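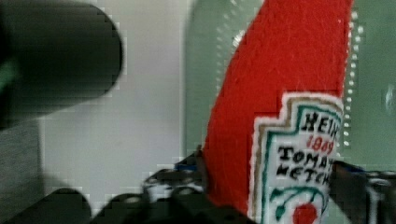 Ticket 637
Subject: Order confirmation emails going out twice
Opened by: Algirdas Mockus, Emmont
Assigned to: Tarmo Pētersons, Findport support
Opened: 30 May 2023
Priority: Normal
Status: Closed

Algirdas Mockus wrote:

Customers of our online shop are getting two copies of the order confirmation. Same order number, same text, same total. The second copy arrives within a minute or so of the first. They are only charged once and only one order shows in the admin panel, so this looks like an email problem and not a checkout problem.

It does not happen on every order. I went through the list this morning and could not see a pattern. Some are guest checkouts, some are account holders. Card and bank transfer are both affected. Gift card orders seem fine, but we don't get many of those.

We have not changed the email template since February. The shop is on the standard Findport plan with the Fanov shipping add-on.

Tarmo Pētersons wrote:

Thanks for the report. Please send me:

Two or three order numbers where the customer got both emails
The full headers from both copies of one email, if a customer is willing to forward them as an attachment
A screenshot of Settings, Notifications, Order events

In the meantime please don't switch the confirmation off and on again. Doing that resets the send log and I would like to look at it first.

Algirdas Mockus wrote:

Order numbers are in the attached text file. One of them is a test order I placed myself, so the headers are from my own inbox. Screenshot attached too.

I see that "Order placed" and "Order paid" are both ticked on that page. I believe they have always been that way, but I can't swear to it.

Tarmo Pētersons wrote:

Both boxes being ticked is normal. "Order paid" sends a receipt with a different subject line, and your customers are getting the confirmation twice, so that isn't the cause.

The headers are more useful. The two copies have different message IDs, which means the mail server did not deliver one message twice. Two separate messages were created. The first was created by the shop. The second was created by a request that came in through the API with the key named "Fanov-old".

Can you look under Settings, Integrations, API keys and tell me what is listed?

Algirdas Mockus wrote:

There are 2 keys. One is "Fanov" and the other is "Fanov-old". The old one was set up by Sakalauskas, the agency that built the first version of the shop. I assumed it had been turned off when we moved to the current add-on. It says Active.

Tarmo Pētersons wrote:

That explains it. The old connection is still listening for new orders. When it picks one up it writes the shipping method back to the order, and the order is saved again with the status "Placed". The shop treats that as a new event and sends the confirmation.

It only happens when the old connection gets to the order before the new one. When the new one gets there first, the shipping field is already filled in and the old one skips it. That would be why you couldn't find a pattern. Gift card orders have no shipping method, so neither connection touches them.

Steps to fix:

Go to Settings, Integrations, API keys
Open "Fanov-old" and choose Disable (not Delete)
Go to Webhooks and remove any entry that uses the old key
Place a test order with a physical item in it and wait five minutes

Disabling keeps the log, and you can turn the key back on if something else turns out to depend on it.

Algirdas Mockus wrote:

Key disabled. There was one webhook using it, with a timeout of 300 seconds, and I removed that as well. I placed four test orders with different shipping methods and got one email for each.

One more question. The daily stock export did not run last night. Could that be related?

Tarmo Pētersons wrote:

Yes. The export was also using the old key. I can see it failing in the log with error 261, which is "key not active". Open the export job, change the key to "Fanov" and save. Then press Run now so that you have a file for today.

Algirdas Mockus wrote:

Changed and run. The file came through and the line count matches the catalog. I have asked the warehouse to check it against theirs.

No double emails since the key was disabled. OK to close from our side. I'll delete the old key at the end of next month if nothing else complains.

Tarmo Pētersons wrote:

Closing. Cause recorded as leftover API key from previous integration. If you reply to this ticket within two weeks it will reopen automatically.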